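第4章 止める、待つ、近づく：協働作業のきまりごと

さて、いよいよ規則の話です。ここで本を閉じたくなった人、ちょっと待ってください。私も学生のころは安全の講義がいちばん眠かったんです(しかも木曜の昼いち！)。

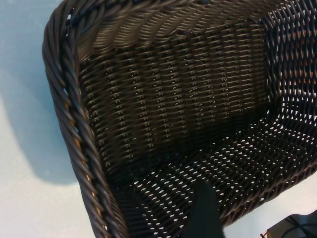 でも、現場に出てみると、規則のありがたみは作業のいちばん地味なところで効いてきます。かごから物を取って隣に置く、というだけの仕事を考えてみましょう。腕の速さはどこまで許すのか。人が手を伸ばしてきたらどうするのか。指先が編み目や縁に引っかかったとき、力を抜くのか、その場で止まるのか。決めておかないと、こういう判断はその日の担当者の気分しだいになってしまいます。

私が最初に配属されたボーンヴィルの実験棟では、先輩のアナスタシア・ツァキリスさんが壁に紙を一枚貼っていました。書いてあったのは「非常停止は2秒で手が届く所に」「試運転は定格の20パーセントから」、それだけ。どちらもうちの内規で、よその職場にそのまま持っていける数字とは限りません。それでも私は、分厚い規格書より先にこの紙を覚えました。

規格書のほうはどうかというと、これがまた読みにくい！　「しなければならない」と「することが望ましい」が同じページに並んでいて、うっかりすると全部同じ重さに見えてきます。前者は要求事項、後者は推奨事項で、監査で聞かれることも変わってきます。読むときは色を分けて線を引いてみてください。私の手元の一冊は、ほとんど塗り絵です。

この章では、まずリスクアセスメントの手順を追い、それから速度と力の制限、人との距離の取り方、作業前点検の順に進みます。後半では「フデオ」という小型アームの作業セルを題材に、点検表を一から作ります。完成まで60分ほど見ておけば足りるでしょう。鉛筆と消しゴムを用意してください。点検表は必ず書き直すことになるので、ペンはおすすめしません。

4.1　危険源を書き出す

最初の作業は、危なそうなものを思いつくまま紙に書くことです。並べ方や言葉づかいは気にせず、挟まれそうな所、引っかかりそうな所、落ちそうな物から始めましょう。配線も忘れがちなので、足元と机の上を分けて見ていきます。点数をつけるのは次の節に入ってからです。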